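12 June 2022
By the Edoton standards desk

Rules for collecting handling data are mostly written for the machine. The draft from Skikham has 26 clauses, and 2 of them deal with the person holding the grippers. That proportion is wrong. A demonstration with hand-held grippers is manual work, and it should be governed as manual work is: grip, posture, rest, clear floor.
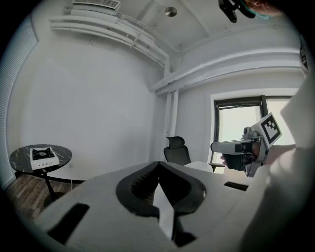 Clause 8 asks for a marker check before each session. I would keep it and make it stricter. A marker that has shifted on its mount spoils every recording made after it, and the fault may not show until the data is processed. The check should be signed, with the time.

Garments need their own clause. Cloth has no fixed shape, so "start from a neutral position" means little. In March our Clovden site reviewed 511 folding attempts and could not agree on where many of them began. A usable rule would name the start: both grippers closed on the fabric, arms forward, cloth hanging free.

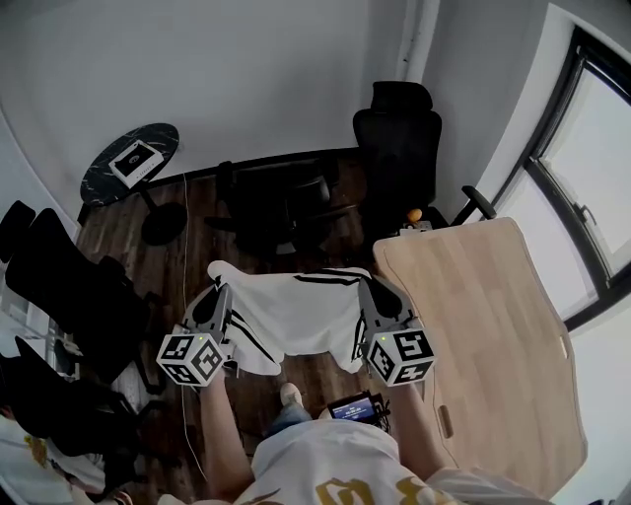 Cables are left to local judgement in the draft. They should not be. Any lead crossing the standing area should be taped or rerouted before work starts, and the operator should have the right to refuse until it is.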